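Resigning on Page One: Notes for the Friday Session
Fadi Azar, Tovley Regional Press Association. Speaker copy, please leave on lectern.

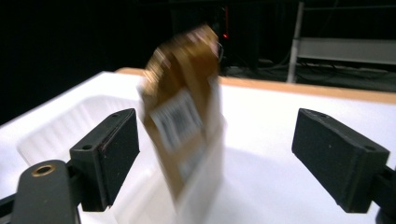

Slide 1. Small package, white label.

OPENING (stay on slide 1 until the latecomers sit)

Thank them for coming. Acknowledge that the session opposite has sandwiches.

The subject is how we cover a minister quitting. I have filed on 14 resignations at national and state level, and I got the first paragraph right in perhaps half. The rest were accurate. Accurate and right are cousins who don't speak much.

Ask for hands: who has written "resigned unexpectedly"? Keep hand up myself.

SLIDE 2. THE LETTER

Resignation letters come in two lengths. The short one thanks the head of government. The long one thanks the head of government and then lists everything he did wrong, in order of date.

Read out the Takagi letter. All of it, it's 101 words. Pause after "with the fullest confidence in those who remain." Let them laugh if they want to. Then point out that Takagi was transport minister, that the rail budget had gone out that morning without her signature, and that our own story put the budget in paragraph nine.

Why paragraph nine? We had the letter at lunchtime and the budget at breakfast, and we were proud of the letter. It had come to us first. A thing that comes to you first looks bigger than it is for the rest of the day.

(If Daichi is in the room, don't look at him. He was on the desk. So was I.)

SLIDE 3. "GAVE NO REASON"

My least favorite three words, and I've used them more than anyone here.

Sometimes they're fair. The minister stands up, reads, takes no questions, leaves by the side door. But go back through the Plaston coverage. Plaston gave no reason on the Tuesday. He had given the reason in January, in open session, on the record, for most of an hour, to a room with two reporters in it. One was asleep. I have since apologized to the other.

Suggested line for the style guide: before you write that no reason was given, search the transcripts for the last six months. Takes twenty minutes. Daichi timed it, with coffee.

SLIDE 4. THE PREDECESSOR PARAGRAPH

Everybody writes it. "Her predecessor was dismissed in the spring." Fine. Then stop and ask whether it's background or the story.

One health minister leaving is a person. When a second goes from the same desk, somebody should look at the desk. Brukard had three people through the interior ministry before the curtains were changed, and each time we ran a profile of the new arrival with a nice picture and a line about running marathons. The deputy who wrote all the policy stayed put throughout. We got his name into print when he retired. We spelled it wrong.

SLIDE 5. SOURCES CLOSE TO

Go quickly, they've heard this one.

A source close to the minister on resignation day is usually the minister, on a different phone. The source close to the head of government is the press office using its indoor voice. Neither is lying, exactly. Call someone who has nothing to gain by six o'clock. Department librarians are excellent. Drivers used to be, until they were made to sign things.

SLIDE 6. THE DAY AFTER

Where the work is, and where the staff isn't. On day one we had 20 people on Takagi. On day two we had me, and I was also doing the weather.

Questions to leave on the screen:
Who signs things this week?
What was on the desk when they left, and is it still there?
Who is acting, and does the law say for how long?
What did the department announce while we were all outside the house?

Mention that the last one got us the port contract story, eleven days late.

QUESTIONS

Somebody will ask about social media. Say yes, it's faster. Move on.

Somebody will ask whether readers care who the junior minister for ports is. They don't, until the port shuts. Have the Tovley ferry example ready but keep it short, the ferry people are sponsoring the drinks.

Handout is on the table by the door, dated Fri 19 July. The version without a date has the wrong phone number for the transcripts office. Bin it.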